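Printed Wall Panels and Metal Trim: Frequently Asked Questions

Brallisura Panel Systems — Customer Support
Last revised 2 November 2020

What does this page cover?

Printed panels used as upright walls in booths, display enclosures and small partitioned areas, together with the metal corner posts and base trim that hold them. Full-height room partitions are covered in the Foley installation guide.

Which panel patterns are in stock?

Solid white, solid gray, and the red, white and black plaid sold under the Akonik name. The plaid has a field of small dots printed over it. The dots are part of the print and will not rub off. Please do not report them as a surface defect.

Does the plaid line up across a corner?

Not by default. Panels are cut from a continuous print and the pattern starts wherever the sheet starts. If you want the horizontal bands to meet at the same height on both sides of the corner, say so on the order form before cutting. We then cut both panels from the same reference line. Matching adds 19 dollars per corner.

From inside an enclosure, the bands on a side wall look slanted and stretched while those on the back wall look closer to square. Check alignment with a tape measure at the corner post, measuring up from the base trim on each side.

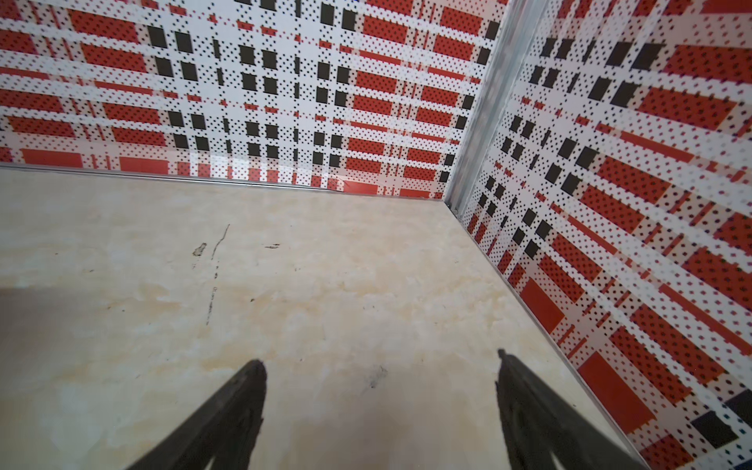
Why does part of my panel look faded?

Check for glare first. The print has a glossy face, and reflected light makes the red and black look pale in patches. Move your head or switch off the nearest lamp. If the pale area moves, it is a reflection. If it stays in the same place under every light, send us the batch number from the back of the panel.

A matte face is available for the solid colors only.

What order do the parts go in?

1. Base trim for the back wall.
2. Corner posts, seated on the floor and checked for plumb.
3. Back panel, lowered into the base trim and slid into the post.
4. Side panels.
5. Fasteners at the foot of each post.

Do not tighten the fasteners until all panels are in. A post fixed too early will usually leave one side panel 2 or 3 mm short of its channel.

The corner post leans. Is it bent?

Probably not. Put a level on two adjacent faces. Most reports of a leaning post come from people looking down into the corner from above, where any vertical edge appears to run off at an angle. In the dotted plaid the effect is stronger, as the columns of black squares seem to spread toward the top of the wall and give the eye nothing straight to compare against. 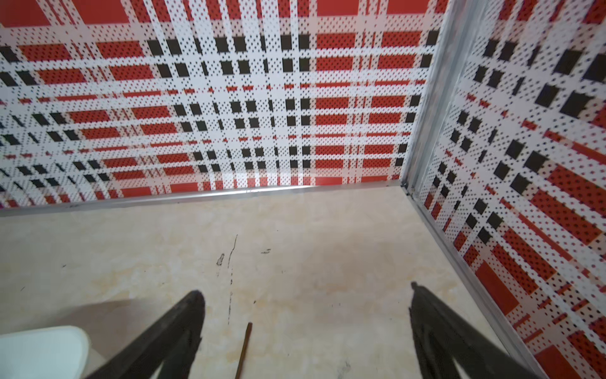
If the level does show a lean, loosen the fastener at the foot, reseat the post and tighten again. A post that is still out after reseating should be replaced — do not try to straighten it in place. Aluminum posts can crack along the channel when bent back.

Can the panels stand on a finished floor?

Yes, on any hard floor that is flat to within 3 mm over the length of the panel. Patterned and polished surfaces make no difference to the fit. On uneven floors use the Bandard shim pack, which contains 28 pieces in two thicknesses. Shims go under the trim, never between the trim and the panel.

How do I clean them?

Wipe with a soft damp cloth and dry immediately. No abrasive pads, no solvents. Dust collects in the base trim; use a narrow vacuum nozzle.

Can I replace one panel only?

Yes. Quote the original order number. Color can vary slightly between print runs, most noticeably in the red. Panels printed before August came from the previous run, and we hold 35 plaid sheets from it for replacements.

Cut panels cannot be returned. Uncut sheets are accepted within 59 days of delivery, with the protective film still on.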